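About Medeiros

Medeiros is a small company in Samstead that writes working rules for people who share a room with robot arms. We also train staff in those rules and visit sites to see how they are being kept. Our customers are mostly workshops, colleges and laboratories with one or two arms and no safety department of their own.

The company was started by Maiara Magalhães, who had spent most of her working life fitting and repairing packing machinery. Large factories had thick binders of procedures. Small places often had the manual that came in the crate and a sheet of paper on the wall. She began by rewriting the sheet of paper for a joinery firm in Undedthorpe, and that sheet, with a good many changes, is still the first page of what we give out now.

Where we work

Our office and workshop are on the ground floor of an old seed warehouse built in 1883. The floor is level, the doors are wide and there is a loading bay at the back, which is shared with the printers next door. Visitors should use the side entrance on the lane. The front door looks as if it opens but it has been fixed shut for years.

Training takes place in the long room on the left as you come in. Some of it is done at a desk with paper, and the rest beside a running arm.

The Samstead Rules

The rules are our main piece of work. They cover setting up, running, stopping and clearing away. They do not replace the law or the published standards for robot safety, and we tell every customer to read those first. Our rules deal with the ordinary parts of the day that a standard leaves to you: who is allowed to reach onto the table, what gets said out loud before the arm moves, where the spare cables go.

There are 3 parts. The first is for the person running the arm, the second for anyone else in the room, and the last for whoever signs off the work at the end of the day. Each is short enough to print on both sides of one sheet.

The parts people ask us about most are these:

One person is in charge of the arm at a time. If that changes, both people say so.

The stop button is kept where the person in charge can reach it without leaning over the table. It is tested at the start of each session, before anything is laid out.

Hands stay off the table while the arm is powered and able to move. If something rolls away or falls over, stop the arm first and then pick it up.

Cables on the arm are checked through the full range of movement. A cable that hangs well in one position may catch on something in another.

Heavy or fixed items go down first and are not shifted during a run. Small items are set out afterwards.

Nothing real goes in where a toy or a dummy will do. That means no glass, no blades and no hot liquid. We ask for this even on slow, simple jobs.

Any change to the layout is written down, with the time and initials.

Tabletop work

Many of our questions come from people doing tabletop work, where the arm is small and the objects are everyday ones. It is easy to get careless with a set of plastic fruit. A light arm can still trap a finger, and a person who reaches in for a strawberry is just as much in the way as a person reaching in for a casting.

A kitchen layout is a good test of the rules because there is a lot to keep track of. Round things roll and long handles stick out past the things they rest on. Anything with a door needs space left in front of it. We suggest that handles are noted on the layout sheet as well as the objects they belong to, and that the gripper is watched from the side as well as from overhead.
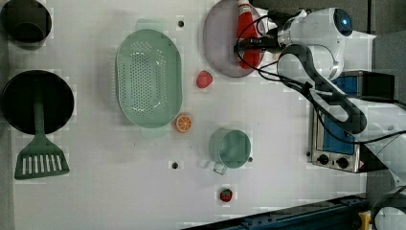
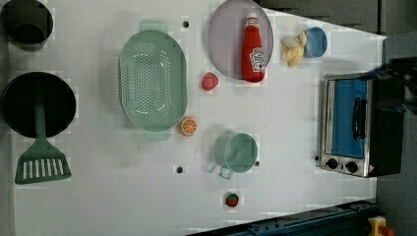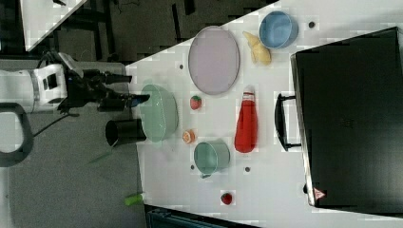

Kitchen layout on the white table. The ketchup bottle is on the plate in the first two pictures and on the tabletop in the third.

Keeping records

We ask every site to keep a log, and we keep one ourselves. Ours has 1326 entries so far. Most are dull: a worn cable tie, a missing initial, a chair left too close to the table. We like them dull. Near misses go in the same book as everything else, in the same pen, and there is no separate form for them. When we had a separate form people put off filling it in.

The log is read through every April and the rules are changed where the entries show they should be. Last time we took out a line about gloves that had confused more people than it helped, and moved the cable check to before the stop test. We have since moved it back. Anyone holding a printed set gets the new pages by post.

Working with Vollau

For overseas customers we work with Vollau, a training firm that uses our rules under its own cover. They do the translating and we check the result with a second reader. The numbering is the same in every language, so that a mixed team can point to a rule by its number. Between us we have trained nearly 3000 people - operators for the most part, but also cleaners, teachers and a fair number of managers.

We do not sell arms, grippers or guards, and we take no payment from firms that do. If you ask us which arm to buy we will say that we don't advise on it.

Visits and training

A site visit takes one day. We arrive before work starts so that we can watch the arm being switched on, and we stay until it is switched off. You will get a written report with the things that need doing first at the top. We do not give marks or certificates for a visit.

The operator course runs over two mornings in Samstead, starting at 9.30. Please wear closed shoes and tie back long hair. Lanyards come off at the door. Tea and coffee are in the front office and stay there.

For shorter questions, write to the office and put the rule number in the subject line if you have it. Maiara reads the post herself and answers most of it, usually at the end of the day when the workshop is shut.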